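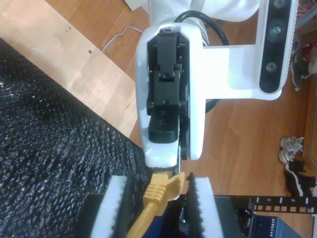 RINDERO, March

Permeable Surface Trial, Brindis Street Parking Lot
Interim progress report to the grant office
Prepared by Esi Dankwa, with field data from Chandrasekhar Devadiga

Status

Construction of the test bays is complete and infiltration monitoring has started. The drainage outlet to the Brindis Street storm sewer is connected and inspected. Spending is within the approved budget. One item, the replacement of the east curb, is behind schedule and is covered under Open Items.

Work completed in the period

The old asphalt was milled and removed over the full trial area of 725 square meters. The subgrade turned out to be softer than the borings had suggested along the north side, where a former planting strip had been filled with topsoil and paved over. That material was dug out and replaced with crushed stone. The extra excavation was charged to contingency with the approval of Danica Kolář.

The trial area is divided into five bays. Bays A and B are surfaced with Stonadeck pavers over an open-graded base. Bay C has the same pavers over a thinner base. Bay D is porous asphalt. Bay E is conventional dense asphalt and serves as the control. Each bay is separated from its neighbors by a plastic liner set on edge down to subgrade, so that water entering one bay leaves through that bay's own underdrain.

Holub supplied and placed the base stone. The first loads carried more fines than the specification allows and were rejected at the gate. Replacement stone was delivered from a different pit, washed, and passed sieve testing. Holub absorbed the cost of the rejected loads. The placement crew compacted the base in lifts with a plate compactor. A roller was used on the control bay only.

Paver joints were filled with small clean chip. Joint filling in Bay B had to be repeated after the first application settled below the chamfer. Joint depth in that bay has been stable since the second application.

Instrumentation

Each underdrain discharges through a tipping-bucket gauge in a common manhole. Water level in the base is read from a pressure sensor in a slotted pipe near the low corner of each bay. A rain gauge is mounted on the pay station roof, clear of the trees. Readings are logged at five-minute intervals and downloaded by hand during site visits.
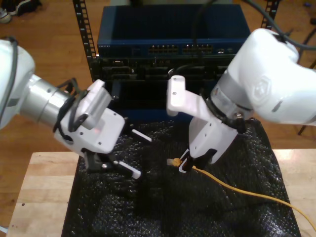
The level sensor in Bay C drifted during the first weeks and was replaced from stock. Readings from the faulty unit have been flagged in the data file and are left out of the averages. All other level sensors agreed with manual dip readings when checked at installation and again at the end of the period.

The tipping buckets were calibrated on the bench before installation using a constant-head supply. At high flow the buckets under-record, as is normal for the type, and a correction curve is applied in processing. Both raw and corrected values are kept.

Early results

The data cover four storms large enough to produce flow at the outlet of the control bay. No surface ponding was recorded on the paver bays or on the porous asphalt in any of them. Bay E ponded along the wheel stops, as the original lot did.

Underdrain flow from Bays A and B began later than surface runoff from the control and continued well after rain had stopped. Bay C responded faster than A and B, in line with its thinner base. Bay D falls between C and the thicker paver bays. The storms to date have been moderate, and none approached the design event. No conclusion on peak flow reduction should be drawn from the present record.

Surface infiltration was measured with a sealed ring at fixed points marked with brass tags. The lowest reading on the paver bays was in Bay A next to the entrance lane, where soil is tracked in from the unpaved shoulder of Brindis Street. This point will be watched through spring. A drop there does not necessarily indicate the condition of the bay as a whole.

Water quality sampling has not begun. The sampling plan was revised by Zdeňka Urban to add total suspended solids at the common manhole, and the revised plan is with the laboratory for a quotation.

Maintenance

A regenerative air sweeper will be hired once leaf and sand loads from winter have been assessed. Sand has been kept off Bays A through D under the agreement with the street department. One application of sand to Bay D by a private contractor was reported and the contractor has been given a marked plan of the lot. The sand was removed by hand vacuum and the location noted in the log.

Open items

1. East curb replacement. The precast units delivered were the wrong radius. Correct units are on order, and temporary timber edging is in place. The edging does not affect drainage of the bays.

2. Manhole lid. The present lid is heavy for one person to lift. Ashton Fairweather is obtaining a price for a hinged lid of the same load rating.

3. Accessible spaces. The cross slope at the two spaces in Bay B is within the limit but close to it. It will be resurveyed after thaw.

Budget

Invoices for excavation, base stone and paver installation have been paid. The retainage on the Holub contract is held for 90 days after acceptance. Laboratory and sweeping lines are unspent. No transfer between budget lines is requested.

Next period

Work planned for the next period consists of the curb replacement, the spring infiltration tests at all tagged points, the first sweeping and the start of water quality sampling. The logged data through the end of the period, with the correction curve and the list of flagged readings, will be sent to the grant office as a separate file.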